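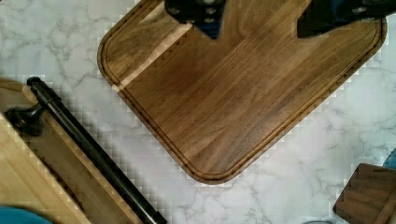

Page last changed: July, just after 9 pm (oiling times corrected, marble bit added)

by Lina Smadi

Wooden boards — washing, oiling, and keeping them off the marble

Bit of a rush, this one. Leen Boutros has been asking me for my board notes for months so I've typed them up properly. Mostly typed up properly.

Washing

Hot water, drop of washing-up liquid, soft side of the sponge. Both faces, every time, even if you only used one. A board wetted on one side only will cup, and then it rocks, and then you're chopping onions on a see-saw.

Never leave it in the bowl. Never the dishwasher. I did 2 boards in one week that way when we first moved here and both split at the end grain.

Juice grooves

The dark walnut one has a groove all the way round inside the rim and it's the first place to go sticky. Old toothbrush, run it round twice, pay attention at the corners where the curve is. Rinse with the board tipped so it drains off one corner. If there's a smell in there, coarse salt and half a lemon, leave it ten minutes, rinse again.

Don't pour from the groove into a pan unless you've got a steady hand. Spoon it out.

Drying

Tea towel first, then stand it on its long edge. Not flat on the worktop! Water sits underneath and you get a tide mark on the wood and sometimes on the stone too. Turn it over after an hour or so. Away from the radiator, away from the window if it's the sunny one.

Oiling

Food-safe mineral oil. I use the Rimness one, the small tin, it lasts ages. Olive oil no, sunflower no, they go rancid and you'll smell it on the bread.

Dry board, bone dry, overnight if you can. Warm the oil tin in a jug of hot water. Pour a bit on, spread with an old cotton rag, go with the grain. Do the edges and the groove. Leave it up to 19 hours — I used to say four, four was not enough on the walnut. Wipe off what's left. If it feels tacky, you didn't wipe enough, do it again with a clean rag.

Hang the oily rag outside to dry flat before it goes in the bin. Don't scrunch it up, oily rags can heat up by themselves with some oils and I don't trust myself to remember which.

Pale boards want it less often but show everything. Beetroot, turmeric, the lot. Bicarb paste, rub, rinse, dry. Gets most of it. Turmeric fades on it's own in daylight eventualy.

Pale streaks in walnut

Leen thought hers was bleached. It's sapwood, the outer bit of the tree, always much lighter than the rest. Ours has a strip of it running across one side. Nothing wrong with it, don't try to stain it in. Oil will darken the brown parts more than the pale so the difference shows up stronger at first. I like it.

Scratches and fuzz

Knife marks: leave them till they catch the sponge. Then 120 grit on a block, along the grain, then finer. Wipe with a damp cloth, let it dry, the fibres stand up, sand lightly again. Then oil. Any small flat offcut of wood makes a good sanding block, wrap the paper round and hold it tight.

For the groove, wrap the paper round a bit of dowel or a fat pencil.

Boards on marble

Lift, don't drag. Grit under a board will scratch marble and you only see it when the light comes in low. Wipe the worktop before you put the board down as well as after.

Damp cloth underneath to stop it sliding, wrung right out. Take it away when you've finished chopping, I've left one there all night and it was not nice in the morning. The Pivow mats are fine too, bit thin.

Lemon juice, vinegar, wine, tomato: marble hates all of them. It's not a stain, it's a dull mark where the polish has gone, and wiping later doesn't bring it back. So squeeze lemons on the board, in the middle, well inside the groove. Bowl to hand for the halves.

Storing

Upright with a gap between. Ours lean in the slot by the bread bin, biggest at the back. Onion and garlic on one board, fruit on another. Raw meat gets its own and it lives somewhere else altogether.

More on waxing when I've tried the Erdem stuff, only opened it yesterday.

We use cookies to remember your settings. Accept / Manage

Contact Lina | © Fastetti Kitchen Notes | Back to top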